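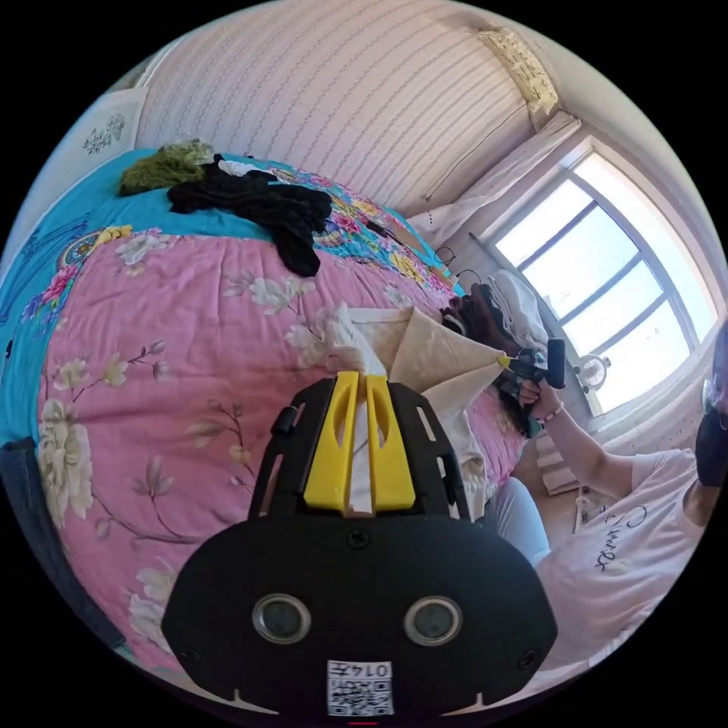 El rincón de la ropa: la cama como mesa de doblar

En el boletín anterior prometí escribir sobre la ropa que se queda encima de la cama. En mi casa ocurre cada semana: se trae todo en brazos, se deja sobre la colcha y allí permanece hasta la hora de dormir. Llevo muchos años viviendo lejos de mi país y en cada piso he doblado de una manera diferente, pero siempre he terminado en la cama. Una mesa es más dura y más recta, es verdad. La cama tiene espacio.

Mi primera recomendación es extender bien la colcha antes de empezar. Sobre una colcha estirada, como la rosa con flores grandes de la fotografía, una tela clara se puede alisar con la palma de la mano. Si debajo hay arrugas, la prenda las copia.

La segunda es separar por montones, sin mezclar. Yo dejo la ropa negra en un lado, porque recoge todas las pelusas, y el punto en otro. Los jerséis no se cuelgan nunca – se doblan planos, con las mangas hacia atrás, y descansan sobre una superficie lisa. Lo que ya está doblado va al lado de la ventana, lejos de las manos, para que no se caiga cuando se tira de otra cosa.

Las telas ligeras piden más paciencia. Primero se doblan las esquinas hacia dentro, después se busca el borde y se lleva hasta el centro. Walid Karaki, lector de este boletín, me escribió que él prefiere enrollarlas. He probado su método durante 3 semanas y ocupa menos sitio en el cajón, pero salen marcas redondas que a mí no me gustan.

También me preguntó Hanne Lykkegaard si es mejor doblar entre dos personas. Para sábanas y fundas grandes, sí: cada uno toma dos puntas y se camina hacia el otro. Para camisas es más lento, y en mi matrimonio produce discusiones.

Próximo encuentro

El taller de doblado será el 15 de octubre de 2022, en la sala de Bennani, a las once. Cada participante debe traer una bolsa con ropa limpia, también una sábana ajustable si tiene el valor. Hay té y unas galletas que prepara Driss Radwan. Las plazas se piden respondiendo a este correo, indicando el nombre y si vienen niños.

En el número siguiente: los calcetines sin pareja, y qué hago yo con ellos en enero.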